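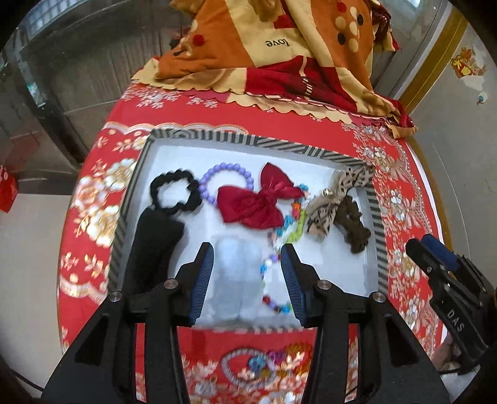

Kulledier Athletics has completed the second period of the junior sport grant awarded by the Castellanos Fund, and this report covers the work up to Wed 10 July. Track sessions for girls under 14 ran as planned at the Cundutton ground. The kit rule was revised during the period. Bead bracelets, like the lavender-purple one in the tray, must now come off before any field event, while fabric scrunchies may stay on. The revised rule has been sent to parents and added to the registration form.

Spending

The grant for the period was $2000. Spending to date is $1431, all of it on track hire, coaching fees and replacement hurdles. The balance is committed to the August meet and no change to the budget is requested. Receipts are filed by cost line and can be supplied on request.

Equipment

Two sets of training hurdles were bought and are in use. The old hurdles had worn height pins and did not lock at the lowest setting. They have been withdrawn from junior sessions and will be stripped for parts. The high jump landing mat passed inspection, with one seam noted for repair before winter.

Timing and results

Race times are now recorded in Hisix and exported after each session. The export drops the wind reading when a heat is rerun – this has been reported to the supplier and the readings are being entered by hand for now. Results from the spring meets have been checked against the paper sheets and corrected where they differed.

Delays

The long jump runway was closed for resurfacing longer than expected. Jump sessions moved to the indoor hall, where the short run-up limited what could be coached. Full approach work has resumed, but the age-group standards for long jump will be assessed in August instead of in this period.

Next period

The main items are the August meet, the delayed long jump assessments and the mat repair. Lane bookings for the meet are confirmed. First aid cover is still to be confirmed – two providers have been asked for quotes.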